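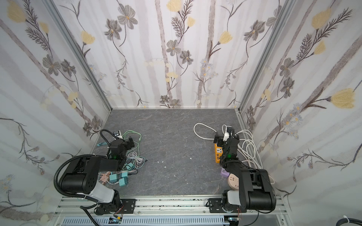
Skunar two-arm bench cell during cable and charger handling trials. Both grippers show a green status light.

Skunar Two-Arm Bench Cell

The Skunar is a compact bench cell for organizations that need to compare grippers under the same working conditions. Two arms are mounted side by side on one aluminum rail at the front of an enclosed work area. Each arm carries its own gripper, and the grippers may be changed separately. A customer can therefore run an established gripper on one side and a candidate on the other, with the same objects, floor and walls.

The cell is supplied by Pettigrew from its Skundside works. Demonstration units are available for booking at the Nerkport showroom.

Intended use

The cell was developed for the handling of small household and office goods. Plugs, charger bricks, power strips and loose cable make up the standard electrical set and are among the most demanding items in the trial program. A plug has a small body and a flexible tail, and the weight of the tail can turn it in the fingers during a lift. Customers comparing finger pads are advised to begin with this set before moving to rigid goods.

The cell is not intended for live electrical work. All items in the standard set must be disconnected from any supply during a trial.

Arms and mounting

The arms are bolted to the rail through black mounting plates. They are supplied as a mirrored pair, with the elbows turned outward so that the center of the floor remains open for shared tasks. Base positions can be adjusted along the rail before the bolts are tightened. After any adjustment, the reference routine must be run on both arms.

A slotted tray below the rail carries the wiring. Access is from the front, and no part of the enclosure has to be removed for routine inspection.

Enclosure

The work area is closed on three sides and framed with aluminum corner posts. Wall and floor coverings are supplied as interchangeable panels. The showroom unit is fitted with the floral wall print and the gray marble-textured floor. Plain white and plain gray panels may be ordered in their place. Customers who evaluate camera-based controllers frequently request a patterned set, as a plain background can give a more favorable result than the equipment will achieve in service.

Gripper comparison service

Customers may send their own grippers to Skundside for a supervised comparison. The service is led by Haf Probert, Applications Manager, and follows a fixed procedure:

1. The grippers are inspected, mounted and referenced.
2. Each gripper completes 20 attempts on every item in the agreed set.
3. The grippers exchange sides and the attempts are repeated.
4. Results are recorded as completed, dropped, slipped or not grasped.
5. A written report is issued within 16 working days.

The exchange of sides is mandatory. In June, a review of earlier reports showed that small differences in arm setup had been credited to the gripper in a number of cases. Reports issued under the present procedure list the results for each side separately.

Video of all attempts is provided with the report. Finger pads are kept for inspection and returned with the gripper unless the customer instructs otherwise.

Controllers and cameras

The cell accepts the standard Skunar controller or a customer's own unit, subject to approval of the interface. Fixed camera mounts can be placed beside or above the enclosure. Cameras are not included in the base price.

Ordering information

Base cell, two arms, without grippers: order code SK-20
Base cell with one matched pair of grippers: order code SK-21
Wall and floor panel set, patterned: order code SK-107
Standard electrical item set: supplied with every cell

Requests for quotation should state the gripper model, the mounting pattern and the heaviest item to be lifted. Technical questions may be directed to Aidan Lenihan at Skundside. Showroom bookings and loan agreements are handled by Bernadette Calloway at Nerkport.

Prices quoted for the gripper comparison service are valid until 2018-12-31. Carriage is charged separately.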